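Soft pads first, then the clever stuff

Every gripper comparison I read starts with payload and closing speed. For household work I think that's the wrong end. The part that touches the object should be judged first, and most of us leave it until last.

Over 57 sessions in July we ran two sets of fingers on the same hand-held body: the hard ribbed ones that ship with the Kastau, and angled jaws with rubber pads from Aretti. The controller was a Plurnusis both times, with the same settings. The ribbed fingers were fine on boxes and cups. On cloth they caught threads, and on beads they slid off sideways. 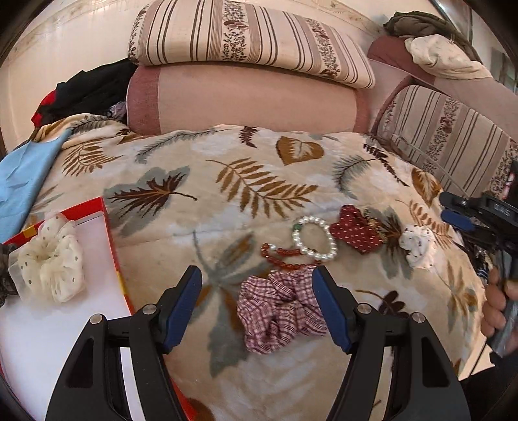

Page last modified: July, 10:57 am

Scrunchies and strings of beads are good test pieces, and cheap. A ruffled scrunchie has no firm edge to close on, and a patterned blanket underneath gives the camera plenty to confuse it with. I'd take a bed's worth of hair ties over a tray of machined cubes any day.

The usual objection is wear. Pads do wear, and ours were swapped after about 200 grasps. A new pair costs 8 dollars -- less than the time we spent retuning grip force for the hard fingers.

The Nzioka arm is next on our bench, and its sales sheet gives fingertips one line. I'd like to see makers publish pad hardness beside payload, in the same table.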